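Belgate Shared Workshop
Evening course: Build Your Own Wrist Tracker
Handout for session 3

Welcome back, everyone, and I hope the soldering from last time has held up on the bus home! This evening we leave the electronics alone and talk about straps, brackets and markers, which sounds like the dull part of the build and is really where most of the fun is (and, I'm sorry to say, most of the swearing). We carry on with the Nodovine arm in the back room, which will go on copying whatever your hands do, however silly, so the better your wrists are tracked, the better it behaves. 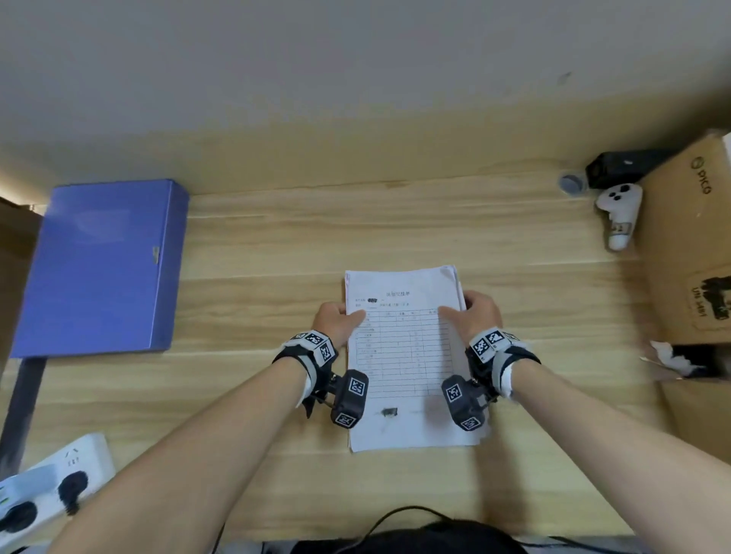

A tracker is only as good as its grip on you. If the bracket shifts by a few millimetres while you work, the arm believes your whole hand has moved, and no amount of patient tuning will put that right. So do the strap up snugly, then make a fist, turn your wrist over and try an ordinary desk job, such as squaring up a few sheets of paper by their side edges with a module hanging below each wrist. Your fingers should be quite free to pinch. Keep the square markers flat and clean, and put one on the back of the wrist as well as on the module, so that when one is turned away you still have a chance with the other.

For next time, please wear your rig for 5 minutes at home and note down anything that rubs or slips. Spare strapping is in drawer 109, and do help yourselves.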